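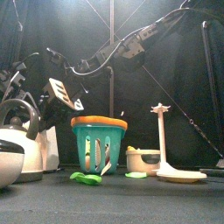 Budget thread for a second two-arm tabletop cell. Prices are what we were quoted in June, before tax. Your distributor will differ.

Arms first. Everyone prices the arms and stops. On our sheet they are less than half of the total. The rest is mounting, cabling, grippers, backdrop, lighting, spares and hours.

Grippers: slotted flat fingers with small pads at the tips. The pads are the consumable. Edska sells them in bags of 100 and won't split a bag. Buy the bag. Fingers we order as two spare sets per arm.

Cable: measure the run with the arm at full reach, then add slack for the loop over the bracket. We ordered to the straight-line length last time and bought every cable twice. That was a $400 line nobody had planned for.

Poles and backdrop went under "misc" in the first draft. Hanne Laitinen moved them to their own line and she was right. Flultau quoted $860 for poles, clamps and black cloth, delivered.

Household props (kettle, lidded pot, slotted basket, cream canister, that sort of thing) come out of petty cash. Buy duplicates on the same day from the same shelf. Colors get discontinued faster than motors do.

Lead times matter more than unit price. Bravetent was cheaper on brackets but couldn't commit to a ship date. Yüksel could, so the brackets came from Yüksel. An arm with no bracket is a paperweight with a warranty clock running.

Spares: one gearmotor per joint type, one controller board, one power supply. We hold $4000 for this and don't let it get borrowed for anything else.

Question from Ysaline Courtois: lease or buy? We bought. The lease terms we saw excluded modified end effectors — and ours are modified on day one.

Still open: service contract on the second pair, and whether the current table takes the load or we order a new one. Will add the numbers when the quotes are in.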